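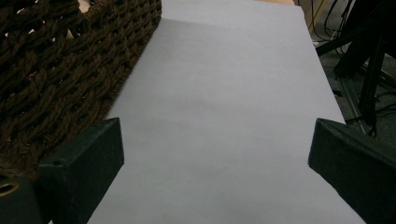 Dark twisted cord, pale sheet: the basket at the edge of the sorting surface.

Lifestyle / Home / Laundry & Closets

Small Things, One Basket

Kavitha Fernandes owned 20 pairs of stockings last March and could find four of them. The rest were in a drawer, in a gym bag, behind the dryer and, in one case, inside a pillowcase.

Fernandes rents half a house in Parkville and has written about household storage for a long time. Her answer to the stocking problem was to stop folding small laundry on the bed and to give it a basket and a table. She puts a pale sheet over the table first, so that a dark sock or a stray button shows up against it.

"The bed was the mistake," she says. "You get halfway, you're tired, you push it all to one side and sleep next to it."

The basket matters more than people expect. Thin knits catch on anything rough, and woven baskets have plenty of places to catch. Sudheer Rao, who sells baskets at Rodrigues, a housewares store on the east side of town, tells customers to run an old nylon around the inside before they buy. If it snags in the store, it will snag at home. He stocks 40 styles and says he would put stockings in fewer than half of them without a liner.

Handles are the other thing to look at. A cutout in the wall is easier on the hands than a loop that flops over, and it leaves the top clear. It is also one more edge for fabric to rub against, so feel it with a fingertip.

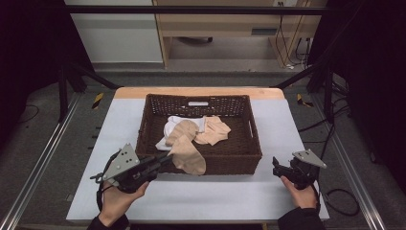 White and beige pieces in the basket, with a stocking over the near rim.

Stockings should come out first. They are long, they wrap around everything else, and pulling a shirt from under one is how runs start. Hold the part that hangs free and ease it out slowly – if it resists, stop and lift whatever is lying on top. Lay it flat, smooth it from the toe up, fold it in thirds and set it aside.

Crumpled cotton can wait. Revathi Suvarna ran a hotel linen room for years and still sorts by how easily a thing is damaged, delicate to sturdy. Color comes second. She does not roll stockings into balls, which stretches the waistband.

Rao sells a cotton liner made by Fular for $20. Fernandes uses an old pillowcase, turned inside out so the seam faces the wicker. Both need washing now and then. The basket itself only needs a dry brush, worked along the strands.

Her stockings now live in a shallow box on the closet shelf. She is down to 12 pairs and says that is still too many.

82 shares | 20 comments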